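3.2 Repacking procedure and materials

Phones returned to the Wunel store are repacked on site if the original box and insert can be reused. We followed this work as part of the wider study of small-shop packaging waste described in Section 2. The log kept by the store covers 1847 returns, of which almost 200 were excluded for lack of a matching box. Each remaining return was coded by Filipa Frade and checked by Tomás Garcia.

The fit of the phone in its insert decides most of what follows. A shallow tray holds the phone by its edges, and a small error in seating lifts one corner enough to keep the lid from closing flat.
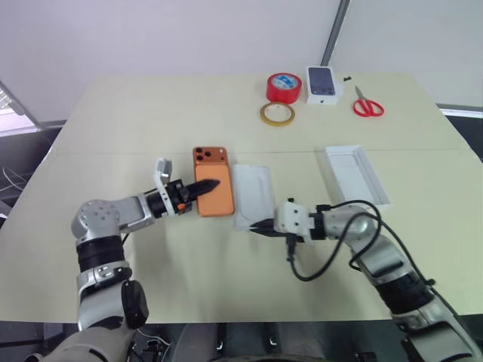
Figure 4. Repacking materials: (a) an orange phone, face down, beside a translucent white plastic tray; (b) phone boxes with tape and scissors.

Why was the insert kept when the outer box was damaged? Inserts are cut to one phone model and cannot be swapped between models, while a plain Brudach carton can replace almost any outer box.

Staff placed the insert first, then the phone, then the lid. Cables and papers went in last, in the compartment under the insert where the model had one. When the lid did not close under light hand pressure, the rule was to take everything out and start again — pressing harder was the main cause of split corners in the September log.

Sealing was recorded separately. The store used Cleris tape on boxes going back to the shelf and Helmy tape on boxes going to the supplier, so that the two piles could be told apart at a distance.

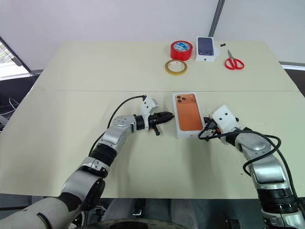 The supplier pile was collected once a week, and its boxes were opened again on arrival. We therefore count a supplier box as sealed twice in Table 2. In 99 cases the second seal was missing from the record, and these were left out of the tape totals but kept in the counts of reused inserts. Torn lids were noted by corner, starting from the one nearest the barcode.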